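Vilholm waffle towels, set of four — my take after a summer with them

I'd been eyeing these since spring and finally caved when they went down to 46 dollars for the set. I got the gray, which also comes in a sand color and a sort of dusty green I nearly bought instead (still might!). My old terry towels were from Marnlow and they were fine, just huge and heavy, and in August they never dried on the hook between showers.

So, the weight. The label says 324 grams per square meter, against 400 for the Marnlow ones, and you really do notice it when you pick one up. They feel a little stiff out of the package and the first wash leaves a fair bit of fluff in the lint trap. By the third or fourth wash mine were soft, and that's without any fabric softener.
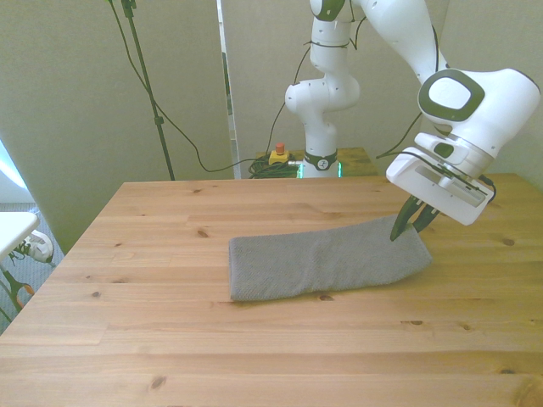
Shrinkage was my big worry with waffle weave. They pulled in a bit lengthwise — enough that I'd skip the hot cycle — but I can still wrap one around my hair with plenty left over. Drying is where I'm sold. Hung up at 7 in the morning, mine is ready again by lunch, even with the bathroom door shut.

Gripes? The hanging loop is tiny and one already came unstitched at the corner. And if you like a big plush hug of a towel, you'll be disappointed. Four stars from me, and I'm ordering the hand towels next.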